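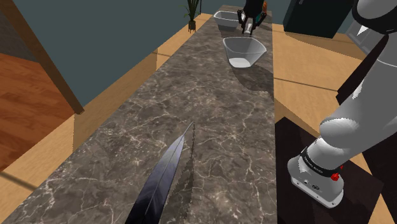

I stayed up way past midnight reading our town charter. All of it! I know how that sounds, but Carroll is holding its first real ballot measure in years this November and I wanted to understand what I'm voting on before the yard signs take over.

So, Measure 9. If it passes, town council seats would be filled by ranked choice voting. You put the candidates in order, your first pick gets counted, and if that person comes in last your ballot moves to your second pick. They keep going until somebody has more than half. I have wanted this for our town since the council race where four people split the vote and the winner got in with less than a third of it. I had a favorite in that race and I had a backup, and I stood in the booth feeling slightly sick about picking between them.

What got me excited is how it landed on the ballot in the first place. The charter lets residents put a measure up with 600 valid signatures. That's it. The group that ran the petition turned in 1235, and they collected most of them outside the farmers market and the Homik Street library over one long, hot summer. I signed outside the library (with a pen that barely worked, so I hope mine counted). The clerk's office threw out 323 for the usual stuff, like people who live over the line in Ernow or who signed twice, and they still cleared it with plenty to spare.

I went to the information night at the Ellon Road school too, and it was so much better than I expected. The gym was packed. They ran a practice election with pie flavors and I am still a little wound up about it. Cherry led in the first round and then lost to peach once the rhubarb and pecan people's second choices came in. A woman behind me said "well, that's robbery," and then about five minutes later said she'd have been fine with peach, and I thought, okay, you could put that on the flyer.

There were good questions from the other side. One man wanted to know what happens if you only like one candidate. You can rank just the one and stop, and your ballot counts as long as that person is still in. Somebody else asked about cost, and the answer there was fuzzier than I'd like. The counting software would need an upgrade and the county hasn't given the town a final price. I'd like to see that number before ballots go out, and I wrote to the council to say so. If you live here, you should write too! They do answer, usually within the week, and sometimes with attachments.

I'm a yes. You might read the same pages and land on no, and I'd still love for you to read them. The full text is up on the town website under Elections, then Measures, then a link that just says "document 2." It's four pages and the second page is mostly definitions, so skip to the third if you're short on time.

Registration closes in October. The library has the forms at the front desk, next to the tax stuff, and they'll lend you a pen.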